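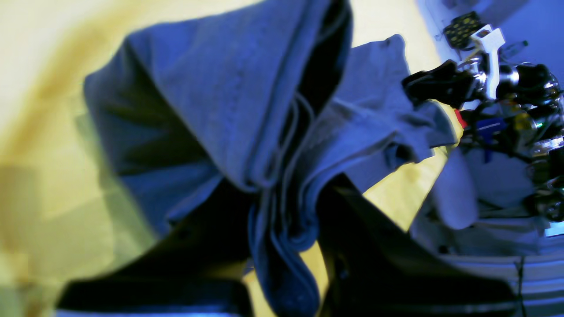

*Blue-grey fabric in the gripper over the yellow table, wrist view. Trevunley workroom, March.*

**Equipment diary, March. Entry made at 16:40.**

The purpose of today's entry is to record the position on the equipment request before the figures are passed to the finance office. The previous entry dealt with floor space and power supply and is not repeated.

The request has been reduced to 11 lines. It previously included a second table and a set of storage racks, both of which have been moved to the following year. The table now in use is adequate in size. Its yellow surface gives a clear contrast with the darker garments, and I have asked that any replacement top be ordered in the same colour. The supplier at Skosent lists white and grey as standard and treats all other colours as special orders, with a longer delivery time. This should be allowed for in the plan.

The main item remains the purchase of two further arms. I had expected the choice between the Rai and the Esero to be settled by price. It has not been. The Rai quotation is lower for the arm itself, but it leaves out the wrist mounting, the cabling and the first service visit. The Esero quotation includes all of these and is higher by a margin which I consider acceptable. When the missing parts are added to the Rai figure the difference becomes small, and I would not wish the decision to rest on it.

The more important question is the fingers. Our work is with cloth, and cloth is a poor match for the general-purpose fingers which both firms supply. The dark fingers currently fitted can pinch a narrow fold and hold it between them, with the remainder of the cloth spread above in heavy folds. A thick seam is a different matter from a single layer, and hoods and doubled edges are the places at which I would expect a grip to be judged. I have therefore written to both firms to ask whether softer finger pads can be supplied, at what cost per set, and how often they should be replaced. Skosent answered on behalf of Esero before noon. No reply had been received from Rai at the time of writing.

The answer from Skosent was useful in part. Pads are available and may be changed without tools. The firm would not state a working life for them, on the grounds that this depends on the material handled. I accept the point, but a budget cannot be prepared on that basis. I have entered a provisional sum for replacement pads and marked it clearly as provisional. It should be reviewed after the first quarter of use.

Cabling has been given a line of its own this year. In earlier requests it was included under general fittings, and the sum was exhausted before the summer. I have asked for spare wiring, clips and sleeving to be priced together, so that a damaged run can be replaced from stock. The same line covers small brackets and fixings.

Garments for practice have also been given a separate line. It is a modest sum. The stock should include heavy items as well as light ones, in several colours, and should contain sweatshirts, towels and shirts with buttons. I have set aside funds for up to 96 pieces over the year. It was suggested at the planning meeting that donated clothing would serve equally well. I have no objection in principle, but donated clothing must be washed, sorted and labelled before it comes into the room, and that is staff time which would have to be charged somewhere. I have recorded the suggestion and left the line as it stands.

Training has been costed at one session for existing staff and one for new staff. Travel to Skosent is not included. The firm has offered to hold both sessions at Trevunley if the order is placed before the end of the financial year, and I have asked for that offer in writing.

The following matters remain open.

- Reply from Rai on finger pads and on the cost of the wrist mounting.
- Written confirmation from Skosent of training on our premises.
- Delivery time for a yellow table top.
- Whether the service agreement may be paid yearly, or must be paid in full at the outset.
- Insurance value to be entered for the equipment already held.

The last of these is overdue. The value on the register is the original purchase price and takes no account of parts added afterwards. I shall go through the invoices tomorrow morning and correct it.

My present view is that the Esero arms should be recommended, subject to satisfactory terms on servicing. I have drafted the covering note on that basis but have not sent it. Should a reply from Rai arrive by midday tomorrow, it will be considered. After that hour the papers will go forward as they are.

Cost sheet saved to the shared folder. Paper copy placed in the green binder, behind the old quotations.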